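The shirt comes off the hanger last

Talking to Delia Bălan about hotel laundry, guest shirts and why she can't stand a wire hanger

By Wichai Petchrat

Delia Bălan is already talking when I get to the side door. Something about the dryer on the second level. It's ten past seven, she's been in since five, and she has a roll of safety pins on her wrist like a bracelet.

She looks after guest laundry and turndown at the Drasach, the old hotel up behind the station. Forty rooms or so in its heyday, fewer now that the top floor is closed. Carved beds, heavy curtains, carpet you could lose a small dog on. She came for one summer and stayed.

"I was going to do the season and go home," she says. "Then the woman who did the shirts left, and I could iron. So."

We walk and talk. She doesn't really do sitting.

I'd asked for an hour on clothes. Not sheets, everyone asks hotel people about sheets. I wanted to know what happens to the things guests hand over in a bag with a paper slip on it. The shirts, mostly. She says it's always mostly shirts.

"Shirts, then trousers, then one sock. Always one sock in the bottom of the bag. I pin it to the slip and send it back."

Does anyone ever ring down about the sock?

"Never."

The laundry room is smaller than I'd pictured. Two washers, the sulking dryer, a long table with a padded cover gone the colour of tea. A rail on wheels. Vira Ivanyshyn is at the table doing collars and gives me a nod without looking up. She works from the points in toward the middle, then flips it. Collar, yoke, cuffs, sleeves, body. I say my mum did the body first and there's a short silence.

"Then your mum ironed it twice," Delia says.

The order matters to them a lot. So does the steam. Delia likes a shirt ironed when it's still a bit damp, and she'll roll one up in a towel for twenty minutes if it has got too dry. Spray bottles she puts up with. Starch only if the slip says so, and then light. "People tick heavy because they think it means better. They get it back and it stands up by itself."

I ask about colours. Greys and blues, she says, all year. You can tell a conference is on from the rail.

The hangers are another subject. She has been through four kinds. Wood for jackets, those stay in the wardrobes and belong to the house. Padded for silk. Plastic she binned. And then the wire ones, which come in by the box from a supplier called Mfinanga, 200 to a box, and which she would cheerfully throw in the river.

"They bend. They leave a bump at the shoulder, here, like little ears. And the hook catches on everything. But they're cheap and the guest takes them away, so what can you do."

Her trick is to button the top button and the third one down, and never leave a shirt on wire overnight. Up to the room the same afternoon, or off the wire and folded. If it's going to be folded it gets done upstairs on the bed, where there's space.
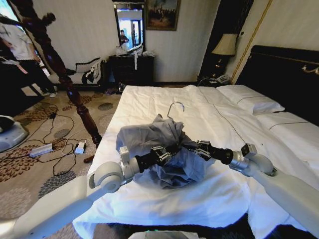 A bed is the best folding table in any house, in her opinion. Flat, clean, the right size, and if you've made it properly you've got a white background to see lint against. You do it before the pillows get their final plump, then smooth the cover down after. The one thing she's strict on is taking the hanger out through the neck with the buttons undone. Never drag it out the bottom.

"You stretch the collar once and it's gone. You can iron it, it still knows."

I ask her to talk me through a fold, the way she'd tell a new starter. She does it fast, hands going in the air, and I get it down as best I can.

Undo the top buttons. Hold the shirt with one hand at the shoulder, slide the hanger out by the hook with the other. Do the buttons back up, all of them if it's going in a suitcase, every second one if it's going in a drawer. Lay it face down. Shake the sleeves straight. Then fold one side in to the middle of the back, sleeve down over it, and the same with the other. Tail up a third, then up again. Turn it over. Fix the collar with your thumbs.

"And then you leave it alone. New girls pat it. Pat pat pat. Every pat is a crease."

How long should it take?

"Me, I don't know. I'm thinking about dinner. At the beginning, long. You do it wrong, it's all in a heap in the middle of the bed and you start again. It's only a shirt."

Zakhar Marchuk comes past with the trolley and wants to know if 3 is ready. It isn't. He's on rooms, been on rooms longer than she's been on laundry, and the two of them have an ongoing disagreement about whether folded shirts belong on the bed or on the chair. He says chair. A guest comes in tired, drops his bag on the bed, there go your shirts.

"The chairs have arms," Delia says. "It slides off."

"Then the desk."

"The desk has the lamp and the kettle and the book with the phone numbers."

He goes off with the trolley. It's plainly a conversation they've had before and will have again tommorow.

I ask what she'd change if she had the money. A proper folding bench on each floor, she says straight away. Waist height. The beds here are fine to look at but they're low for her back and the posts get in the way, you're forever going around. Some of the other places in town have gone over to shirt boxes, with a band of paper around each. The Zandham does it. She's seen them and thinks they're nice enough, but it's a lot of cardboard for something that'll be worn on Thursday.

She's fond of the beds all the same. The bedposts get a dry cloth in the morning and a bit of wax in April. The carpets she's less sentimental about. Big flowers, very good at hiding a button. She's spent a fair bit of her working life on hands and knees looking for buttons on those flowers. There's a jar of spares in the laundry room, 47 when Vira last tipped them out on a slow afternoon, and not one of them ever matches.

"White is not white," Vira says, from the table. First thing she's said in a while. "There's shiny white, milk white, a bit pink white."

What about stains? I get a long answer, only some of which I can read in my notes. Cold water first for anything that came out of a person. Dish soap on a collar, worked in with a finger, left while you have your coffee. Don't rub ink, dab it. Red wine she doesn't panic about. Foundation and sunscreen she does. The sunscreen goes yellow later, weeks later, when the guest is home and thinks the hotel did it.

There have been complaints, sure. A guest once got back somebody else's blue shirt, near enough the same size, same sort of check. He wore it to his meeting. The other fellow was at the meeting. She tells this one with her hand over her eyes. Since then every bag gets a number and every shirt gets a numbered pin at the hem, inside, and the pin comes out only when the slip has been ticked. Hence the bracelet.

What does she do with her own shirts?

"T-shirts. I don't own an iron."

Really?

"What for? I'm here all day with two of them."

Roksolana Hrynyshyn, on the front desk, rings down around then to say the gentleman with the early train is asking. Delia takes two shirts off the rail, checks the hems, pulls the pins and sticks them back in the roll. Looks at the collars in the light from the window. One of them she isn't happy with. She puts it back on the table in front of Vira, who sighs and picks up the iron.

"Two minutes," she says into the phone. Then to me, "You can write that it's one minute."

I had a few questions left, about wool, and whether it's worth washing a tie (short answer on the stairs, no, don't). She takes the steps quickly with the shirts held high by the hooks so the tails don't touch. At the landing the hook of one catches in the other and she says something I won't put down here. Stops, untangles them, carries one in each hand the rest of the way.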